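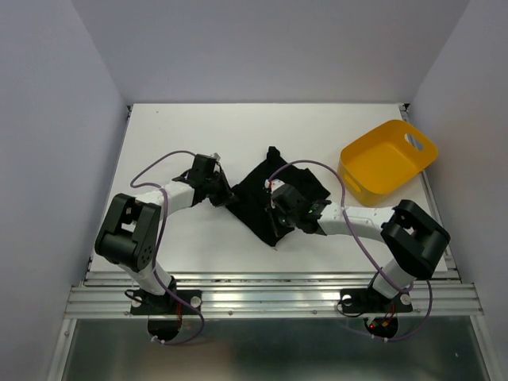
Fold First, Then Carry
Perihan Tokgöz
Last updated: 13th June

Print this page | E-mail this page

The usual advice on laundry treats folding as the last step, to be done wherever the basket happens to land. I think this is a mistake of sequence. Folding is a surface task. It needs a flat, clear area larger than the largest item, and a container within arm's reach but off the working area. Most homes have one such surface, the table, and use it for mail.

Dark cloth is the usual objection. A black item dropped in a heap shows very little of its own structure. Hems, seams and corners have the same value as the folds beside them, and the hand ends up searching by touch. On a patterned bedspread this is slow. On a plain white top the outline at least is clear, and the outline is enough to find a corner. From one corner, follow the edge to the next, lift both, and let the weight of the fabric do the opening.

I kept a log of this in the shared laundry at Durnow, starting in October. It covers 3,173 items, of which 3,161 were folded without being put down and started over. The remaining 12 were fitted sheets, on which I have no useful opinion.

The basket matters less than the stores suggest. Grono sells one with dividers, and the Alexiou catalog has a tiered model on wheels. Both assume that sorting happens in the basket. It should happen on the table, one kind of item at a time, with the basket empty until the first stack is finished. A plain plastic one at the far corner will do — far enough that a sleeve does not catch on it.

Readers in Clakodcombe have written to say that a bed is softer on the back. A bed is too low, and it gives under the hand, so a crease pressed into cloth there does not hold. Table height is better. If the table is occupied, clear it first, and leave the laundry where it is until that is done.

Contact | Copyright Perihan Tokgöz | Back to top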